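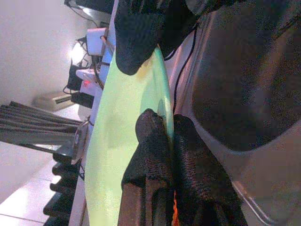
Victim impact statements are read out at sentencing, before the judge decides. If you were hurt by the crime, or you're family of someone who was, you can usually give one. Rules differ by state so check with the victim advocate in the prosecutor's office first, they answer these all day. While you draft, pick one color for the parts you want to say out loud and stick with it. Pale lime green, the shade of that long smooth thing up top, is easy on the eyes and black ink still reads fine over it.

Home | Court Basics | Victims & Families | Forms | Ask Us

Before you write

Call the advocate. Ask for the deadline, the page limit if any, and whether you read it yourself or someone can read it for you. Get the case number. Write it at the top of everything.

Ask who sees it. In most places the defense gets a copy, and so does the defendant. Leave off your home address, workplace, kids' school.

First draft

Set a timer, 30 minutes. Don't fix spelling. Start with who you are and how you knew the person, or what happened to you. Then what changed. Sleep, work, money, holidays, the empty room. Small stuff is good. "I still buy his cereal" does more than a page about grief in general.

Stuck? Try finishing these:
Before this happened I used to
The hardest time of day is
What I want the court to know about her is

What to leave out

Threats, swearing, name calling. The judge can stop you. Also new facts about the crime that didn't come up in the case – talk to the prosecutor before you put any of that in. Whether you can ask for a particular sentence depends on the state. Ask.

Cutting it down

Read it aloud with a clock. Almost 5 minutes is plenty for most courtrooms, and you will read slower on the day then you do in your kitchen. Mark what stays. Everything unmarked can still go in the written version, the judge gets that too.

Type the final. Big font, double spaced, page numbers. Staple nothing, loose pages are easier to turn quietly. Print 2 extra copies, one for the advocate and one for whoever is sitting with you.

On the day

Get there early, hearings move. Water, tissues, glasses. You talk to the judge, you don't have to look at anybody else. If your voice goes, stop and breathe, or hand the pages to your backup reader. Pick that person ahead of time and let the advocate know thier name.

Restitution is a seperate form. Keep receipts for counseling, funeral costs, missed work. Don't wait for the hearing to send it in.

General information only, not legal advice.

Page by Lucienne Millet | Contact | © Doolan Court Guides | Back to top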